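Play It Again, Please

Lorenz Prantl
February 9, 2025

In December I sat in the third row at Flisar Hall and heard the Vetetti Quartet play a new string quartet of 13 minutes. It was dense music, with a slow middle part in which the viola plays almost alone, very high, and the others only touch the string from time to time. When it finished we clapped politely. Then the players left, came back, and played Schubert for the rest of the evening. By the interval I could not have sung you one bar of the new piece, and I am a person who has earned his bread with music for most of his life.

I want to argue for a simple custom. When a concert has a new work in it, and the work is short enough, it should be played twice. I do not mean a second performance next season. I mean the same evening, to the same people, with the same chairs on the stage.

The idea is old and I claim no merit for it. In the town where I studied there was a choir director who did it always. The choir would sing the new motet, then something by Schütz, then the motet again, and she never announced it beforehand. The first time I experienced this I thought that she had made a mistake in the order. At the second hearing I noticed that the piece had a tune. It had been in the tenors from the beginning, and I had missed it completely, being busy with my own worry about whether I liked modern music.

This worry is, I believe, what fills the head of most listeners during a first performance. We ask ourselves how long it will go on. We ask if the loud place was the climax or if a louder one is coming. We read the programme note at the same time, which is a bad habit, and we look for the "shimmering textures" that the note has promised. There remains little attention for the sounds. The second time, all these questions are answered, and a person can sit back and hear a viola.

Against this I know several objections, and I will try to be fair with them.

The first is money. Rehearsal costs money, hall hire costs money, and a longer evening may bring overtime for the staff at the door. But a repeated piece needs no additional rehearsal. It is the cheapest music on the whole programme. If an organizer adds 8 minutes of repetition and removes an overture which everybody has heard on the radio the same morning, the budget will even be a little lighter.

The second objection is that the public will be bored. I take this one more seriously. At Brekke Church, which seats 423 when the side gallery is open, I played last winter a new organ piece at the beginning and again at the end of a recital. Before the repetition I told the people that they were free to go. A few did go, and I heard the heavy door each time, in the quietest place of course. The others stayed, and afterwards at the coffee table I had a kind of conversation that I never had before about a new work. A man wanted to know why the pedal enters so late. A woman told me she preferred the first time, because she had been frightened by it and the second time she was not. I find this a better criticism than many I have read in the newspaper.

The third objection comes from composers themselves, and it surprised me. Two of them have told me that they would be ashamed. One said it is like a guest who tells his story again because he was not satisfied with the laughing. I understand the feeling, but I think it is too modest. Painters do not ask that we stand before the canvas for a fixed time and then be led out. A novel can be opened again on the tram. Only we musicians accept that two years of work is shown once, quickly, between two famous neighbours, and then goes into a drawer.

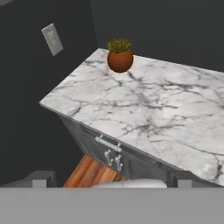 Dark grey walls with a light grey switch plate, computer rendering.

Somebody will answer that there are recordings. Yes, and I use them every day. The vocal ensemble Flelus puts all its commissions online within a week, and I am grateful for it. But look at what happens with these files. The last one I checked had been played 924 times, and how many of these listeners reached the final chord I do not dare to guess. At home the telephone rings, the soup boils over. In the hall we have already paid, we have found parking, we have switched everything off. The concentration is there and it is expensive to gather. It seems to me a waste to use it for only one passage through the piece.

I should also say where the custom does not work. A symphony of an hour cannot be repeated, and I would not wish to try it with an oratorio. Pieces that live from one big surprise also lose something, although less than you would think. And the players must want it. A tired second performance is worse than none, and a singer with a difficult high part has the right to say no.

There is also the matter of where in the programme the repetition should stand. Immediately after is too near, the ear is still full. I prefer to have one work between, not too long, and preferably old. After an interval is possible too, but some people will have had wine.

I have written to the quartet and asked if they would try it with the same piece when they come back to Flisar Hall. Their cellist answered kindly that they will discuss it. In the meantime I am repeating a short chorale fantasy at my next recital at Brekke, and I have asked that the heavy door be oiled.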